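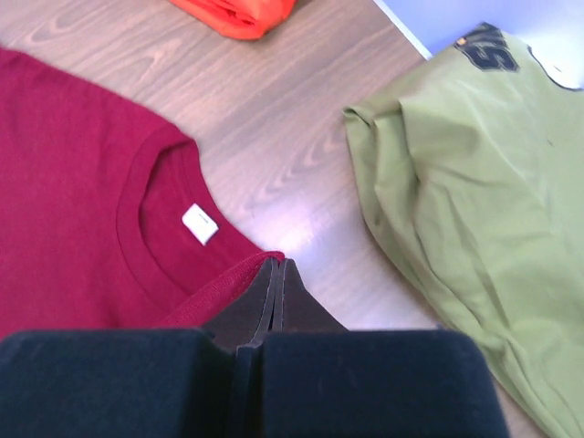
Tindico Leader Arm Kit, reviewed after four months of folding shirts

Posted June 29, 2025, by Kimie Nakajima

I bought the Tindico kit in February to teach a single-arm robot to fold laundry. It is a hand-held leader arm, a base clamp, a foot pedal and a license for the recording software. You move the leader, the robot copies you, and the software saves the wrist camera view along with the joint positions. The robot itself is not included.

Setup took me one evening. The clamp is good and holds on a thick tabletop without slipping. The software found the leader on the first try but wanted a firmware update, and the update page was only in the printed booklet, on the inside of the back cover. Calibration means holding the leader in 4 poses and pressing the pedal at each one. I redo it every time I move the base.

The leader is light enough to use for an hour. The joints have a little friction, so the arm stays where you leave it when you let go. The trigger that closes the gripper is the part I like best. It has a long, even pull, and you can close the fingers slowly on one layer of cloth. With my old Barkeo controller the trigger was a button, either open or shut, and I was always picking up two layers or none.

T-shirts are a hard test for any of this. The collar is thick, the body is thin, and the fingertips have to come down close to the table to pinch a fold. There is no force feedback on the leader, so you can push the robot's fingers into the tabletop and feel nothing in your hand. I scraped the table twice in the first week. After that I set a floor height in the software, under Limits, and the problem went away. The default is no floor at all, and I think that is a bad default.

Lag is low on a cable. Over wireless it is noticeable, and my folds came out crooked. I stopped using wireless.

The pedal starts and stops a recording. Two quick taps throws out the last one, and I used that a lot. The pedal slides on a hard floor, so I stuck a rubber mat under it. Playback is fine. You can trim the start and end of a recording but you can't cut a piece out of the middle. If you fumble halfway through a sleeve, you keep the fumble or lose the whole thing.

I recorded 300 folds with shirts in different colors and sizes. Osamu Miyazaki did 17 more left-handed, which the leader allows if you turn the grip around. The export opened in our training code with one small change to the joint names. The policy trained on all of it folds a plain T-shirt well most of the time. It still has trouble when the shirt starts out bunched up, and I put that down to my recordings, where most of the shirts began nearly flat.

Support answered both of my emails within two days. A replacement trigger spring came free.

Good: trigger feel, clamp, simple export.
Bad: no force feedback, weak editing, slippery pedal, no default floor limit.

I would buy it again for cloth work. For plugging in connectors or anything with a tight fit, I would look for a leader with feedback.

Rating: 4 out of 5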